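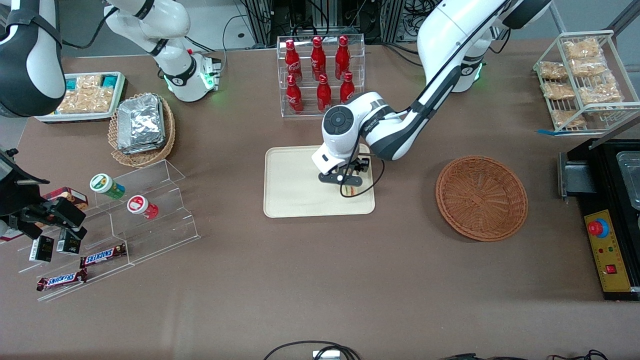 Gleice Holanda is a cat lady now, and she's not sorry! The Fillano star told her followers she has brought home not one kitten but a pair, Kundinska and Santoro, both gray, both "terrible already." Two! The singer-turned-actress had said for years she was on the road too much for pets. Guess that's over. In the clip she's on the kitchen floor in sweats, one kitten asleep in her hood, lunch going cold on the counter. A sandwich on a plain cream tray and a few red-capped bottles of Coca-Cola is pretty much what a shoot day lunch looks like for her anyway, she joked, so the cats better not expect salmon.

The siblings are 9 weeks old and came from a small shelter near her home, which had 17 kittens waiting when she walked in. "I went in for one. You try it," she wrote.

Fans lost it. More than 1000 comments in the first hour, most of them begging for more pictures. A few wanted to know what her old castmates think. No word yet, tho one of them left a row of 6 hearts under the post.

Holanda starts filming season two of Fillano in Febuary and says the kittens are coming with her. Trailer is already being kitten proofed, per her post. Curtains are coming down, the litter box goes in the shower.

Her holiday single Laveck is out now. No cats on the cover, she had them after the shoot.

Posted 2019-12-17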